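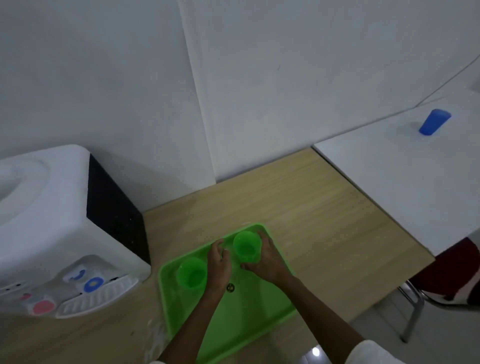

Wumero reunion, who's going?
July 13, 2026

pratfan13
Tickets came up this morning and I've bought two! Original line-up apart from the drummer, and they're doing all of Vikham plus a few of the early singles. 998 seats, so don't hang about.

moogbert
110 quid though?? I paid 13 for them at the Gagnon. Lovely band but no.

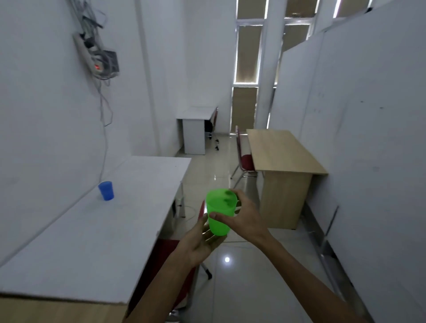 Green cup, held in both hands

pratfan13
Fair, but that was a pub with a stage. This one's got Katsuhiko Amano guesting on keys for 3 songs, I'd pay half of it just for him.

LizzyPratard
Sorry, Amano ruined the second album for me, synths all over everything. I'll go in September if they add a date and he's not on it. 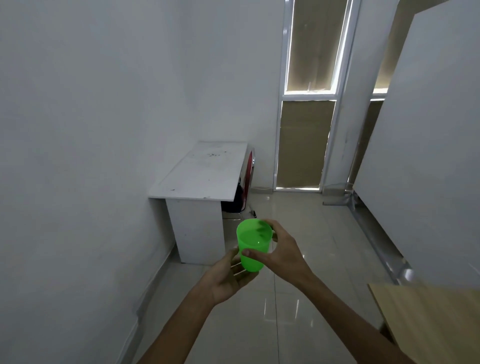 And another thing, Vikham needs the proper long ending, the live version always fades into chatter.

moogbert
With you on the ending. Still not paying 110.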